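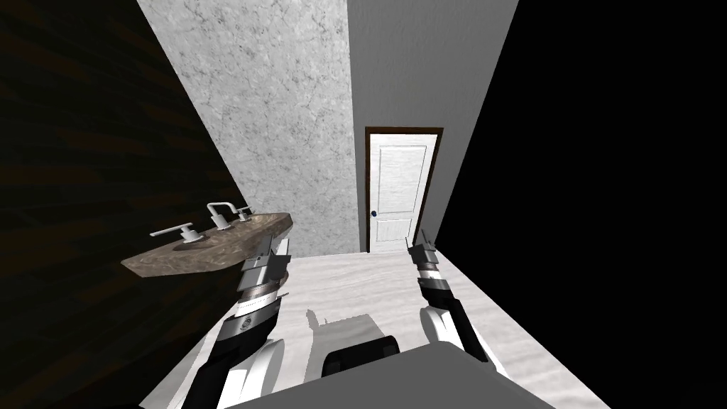
关于Osham住宅室内编目规则中饰面用语的统一问题,编目组经过两轮书面征询,现就Ayuba Lamptey先生前次来函所提各点作正式答复,并将修订后的条文草案一并发至本列表,请各分册负责人审阅。本组首先确认,规则第四章“墙面”一节的著录对象为墙面所呈现的外观,材质须另有依据方可著录。以狭小卫生间为例,同一室内常有数种饰面相接:左侧一面为深色木纹,向内与浅灰色大理石纹墙面相交,再往右为无纹理的浅灰色平整墙面,墙上设白色室内门。对此类情形,编目员应分别写作“深色木纹饰面”“浅灰大理石纹饰面”“浅灰素面”,不得径写“木墙”“大理石墙”。旧稿中“木质”“石质”两词用得过宽,各分册理解不一,检索结果因而难以合并。

为便于未参加前期讨论的列表成员了解来龙去脉,先将Ayuba Lamptey先生的来函节录如下。

Ayuba Lamptey 于 4/12/19 写道:
> 编目组各位同仁:
>
> 本人近期校核Rajput分册,共阅记录1532条,其中1052条涉及墙面或地面饰面。校核中遇到若干问题,规则现行文本未能给出明确依据,谨列于下,请予裁定。
>
> 第一,“木质”一词究竟指材料还是指外观。Rajput分册早期记录中,凡见木色即写“木质”。后期编目员较为谨慎,改写“仿木”。然而“仿木”同样是对材料的判断,意谓其并非木材,而编目员手中往往只有一份平面图和简短的现场笔记,两种写法都缺乏依据。
>
> 第二,同一面墙上有两种饰面时,先后次序如何确定。有的记录自左而右,有的自上而下,有的以面积大小为序。次序本身或许不甚要紧,但Stivik检索系统只对首项作索引,排在后面的饰面实际上查不到。
>
> 第三,颜色词是否需要限定。目前“灰”“浅灰”“银灰”“灰白”并用,其中“银灰”在部分记录中似指金属光泽,在另一部分记录中仅指颜色偏冷。
>
> 第四,门的著录归入何处。按现行第四章,门附于所在墙面;按第六章,门为独立构件。两章皆可适用,结果是同一扇门在一户之内被著录两次,或者两章编目员各自以为对方已经著录,结果一次也没有。
>
> 本人倾向于将门一律归入第六章,墙面条目只注明“设门”二字。至于颜色,建议采用有限词表,词表以外的颜色以附注说明。
>
> 上述意见未必周全,供编目组参考。如确需修改规则,请留出足够时间,Rajput分册的回改工作量不小。
>
> Ayuba Lamptey
> Rajput分册校核人

以下为编目组的答复,次序与来函一致。

一、关于“木质”与“仿木”

本组同意来函的判断。两词均含有对材料的认定,在缺乏材料清单、施工合同、检测报告等书面依据时,均不得使用。自新版规则生效起,外观类用语统一采用“某某纹饰面”的格式,材料类用语另设“材质”字段,该字段允许留空。留空不视为著录缺陷,校核时也不据此退回。

有书面依据的,“材质”字段照依据原文著录,并在附注中写明依据的名称与页码。依据原文用语陈旧或不规范的,不予改写,可在附注中加注今名。依据之间互相矛盾的,以日期较晚者为准,较早者录入附注。两份依据均无日期的,两说并存,由分册负责人签注。

有同仁在征询中提出,大理石纹较木纹更易辨识,可否准许编目员凭经验直接写“大理石”。本组讨论后未予采纳。人造石、瓷砖、壁纸乃至涂料均可呈现类似纹样,编目员经验深浅不一,一旦放开,数年后便无法区分哪些记录出自依据、哪些出自经验。Tirnon分册的旧记录即有此弊,至今仍有一批条目处于待查状态。

纹样的描述宜从简。“有灰色脉纹与斑点”一类文字可入附注,正文不录。纹样走向仅在对辨识饰面交接位置确有帮助时方予注明,例如木纹横向、竖向之别。

二、关于多种饰面的次序

本组决定以入口为基准,自左而右著录。无法确定入口位置的,以平面图图廓的上方为基准,仍自左而右。同一面墙上下分段的,先下后上,与地面条目相接。此项次序为强制性规定,不再允许以面积为序。

选择自左而右,主要考虑到各分册现有记录中采用此法者居多,回改工作量最小。以面积为序需要先行估算,估算结果因人而异,校核人亦无从复核。

关于Stivik检索系统只索引首项一事,本组已向系统维护方提出修改需求。维护方答复,多值索引可在下一次版本更新中实现,在此之前,请各分册在“检索词”字段中以分号分隔,逐一列出全部饰面。该字段原为选填,过渡期内改为必填。系统更新完成后是否恢复选填,届时另行通知。

墙面转折处的归属,现行规则未作规定。草案新增一款:两面墙相交,饰面以交线为界,各归各墙;饰面越过交线延续至另一面墙的,在两条目中分别著录,并在附注中互注“延续自某墙”。斜墙、弧墙亦照此办理。壁柱、管井包封等突出部分,凡饰面与所附墙面相同的不单列,不同的单列一项。

三、关于颜色用语

草案附录二已列出颜色词表,由基本色与程度词两部分构成。基本色按常用汉语颜色词取定,程度词仅用“深”“浅”两个。介于两色之间的,以后字为主色,前字为偏向,例如“灰白”指主色为白而偏灰,“白灰”因易与建筑材料相混,不予采用,遇此情形写作“浅灰”。

“银灰”一词停止使用。有金属光泽的,在附注中注明“有金属光泽”;无光泽而颜色偏冷的,仍写“灰”或“浅灰”。旧记录中的“银灰”不作批量替换,须逐条核对原始笔记后处理,无原始笔记可查的保留原词,并加注“旧用语,含义未定”。

光照造成的深浅变化不属于饰面颜色。同一面墙上部较亮、下部略暗,而别无纹理或材料分界的,按一种颜色著录。近黑色的墙面在采光不足时容易误记,凡依据仅为影像资料的,可写作“近黑”,并注明依据种类。“近黑”已作为例外收入词表,除此之外不设“近某色”的用法。

四、关于门的归属

本组采纳Ayuba Lamptey先生的建议,门一律归入第六章,墙面条目仅注“设门”。一面墙上设门不止一扇的,仍只注“设门”,数量由第六章条目反映。门洞无门扇的,注“设门洞”,第六章不另立条目。

门的颜色、开启方向、把手位置均在第六章著录。开启方向须有平面图或现场笔记为据,不得由把手位置推定。门扇与门框颜色不同的,先门扇后门框。

柜门、检修门、淋浴隔断门不适用本条,其归属仍依第七章的现行规定。征询期间有多份意见涉及淋浴隔断,本组认为该问题牵涉固定设施的整体分类,拟列入下一轮修订,本次不作改动。
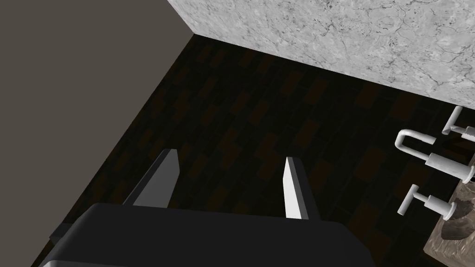

已经通过校核的旧记录,是否必须按新版规则全部回改?

回改范围限于使用“木质”“石质”“仿木”“仿石”四词的条目,以及门重复著录或漏著录的条目,其余旧记录在下次例行校核时一并处理即可。各分册可自行安排先后,但同一户的记录应一次改完,避免一户之内新旧用语并存。

五、关于回改的程序

回改须保留原文。编目员在修改前应将旧条目全文移入“沿革”字段,注明所依据的规则版本,再著录新条目。直接覆盖旧文的,校核时一律退回。过去曾有分册为求简便,先行导出、批量替换后再导入,致使沿革信息全部丢失,恢复时颇费周折,请各分册引以为戒。

批量替换仅适用于一种情形,即原条目的“材质”依据已经载明且与新用语完全一致。采用批量替换的,应事先将条目清单送编目组备案,备案回执发出后方可执行。

Rajput分册涉及条目较多,本组同意其分两批提交。第一批为卫生间与厨房,第二批为其余房间。之所以先行处理卫生间与厨房,是考虑到这两类房间饰面种类较为集中,用语不一的问题也最为突出,先改完之后,可为其他分册提供参照用例。Osham总册与Tirnon分册不分批,按原定进度提交。

回改中如发现原始笔记与现有记录不符,应以原始笔记为准,并在附注中写明不符之处。原始笔记字迹难辨的,由2名编目员分别释读,释读一致方可采用;释读不一的,两种读法均录入附注,正文从缺。

六、关于附注的写法

征询中收到的意见,近半涉及附注过长。草案就此作了若干限制。附注只录事实与依据,不录推测,不录对设计优劣、使用状况、维护水平的评论。“简陋”“考究”“陈旧”“大方”等词不得出现。确有保护价值需要说明的,另填评估表,由评估人署名。

附注中引用影像资料时,应写明资料编号与画面所及范围。影像未及之处,不得以“其余同前”概括。一面墙仅部分见于影像的,写作“所见部分为某某饰面”。此项规定看似繁琐,但各分册影像资料的完整程度相差甚大,以往“其余同前”一语造成的误录,在复核中占有相当比例。

影像资料须区分实地拍摄与计算机绘制两类。计算机绘制的室内图可用作用语示例,亦可用于编目员培训,但不得作为某一户实际饰面的著录依据。依据种类字段现有选项中缺少“绘制图”一项,草案已予增补。

七、关于生效日期与意见反馈

修订后的规则拟于明年1月起试行。草案全文自本函发出之日起公开征询30日,各分册负责人应汇总本分册意见后统一回复至本列表,个人意见亦可直接回复,但请注明所涉条款序号。逾期未回复的,视为无异议。

意见涉及条文文字的,请给出建议文本,勿仅写“建议修改”或“表述欠妥”。意见涉及具体记录的,请附记录编号及所依据的原始资料名称。引用前文时请作适当删节,本列表的归档系统对过长的回复会自动截断,前次征询已有数份意见因此未能完整收录,有关同仁可在本次期限内补交。

试行期间,旧版规则第四章、第六章停止使用,其他各章继续有效。新旧条文有抵触的,以新版为准。校核人在试行期内遇到规则未尽事项,可先按本函精神处理,并在校核单上注明“试行期暂定”,待正式文本颁布后再行复查。

另有两项事务一并通知。其一,附录三“用例”尚缺走廊与楼梯间部分,请Tirnon分册在征询期内提供。用例应取自已有书面依据的记录,并隐去住户姓名与门牌。其二,Stivik系统的账号权限将随试行一并调整,编目员不再具有修改“沿革”字段的权限,只能追加。确需更正沿革内容的,由分册负责人提出书面申请,编目组核准后代为修改。

对Ayuba Lamptey先生细致的校核工作,本组谨致谢意。来函第二点所附的次序对照表已转交草案起草人,部分内容收入附录三。

Osham住宅室内编目规则编目组

附:第四章“墙面”修订草案(节录)

4.1 墙面条目著录墙面的外观。材质另行著录于“材质”字段,无书面依据时从缺。

4.2 外观用语由颜色词与纹样词构成,颜色词在前,纹样词在后,末缀“饰面”二字。无纹样者以“素面”代之。

4.3 同一室内的墙面以入口为基准,自左而右依次著录。上下分段者,先下后上。

4.4 两种以上饰面相接时,以相接线为界分别著录。相接线倾斜或不规则的,可在附注中说明。

4.5 墙面设门的,注“设门”;设门洞而无门扇的,注“设门洞”。门的其他事项依第六章著录。

4.6 光照、阴影、反光所致的明暗差异不予著录。

4.7 依据仅及墙面一部分的,应注明“所见部分”,不得推及全墙。

4.8 旧用语的处理依附录四。附录四未列者,由分册负责人报编目组决定。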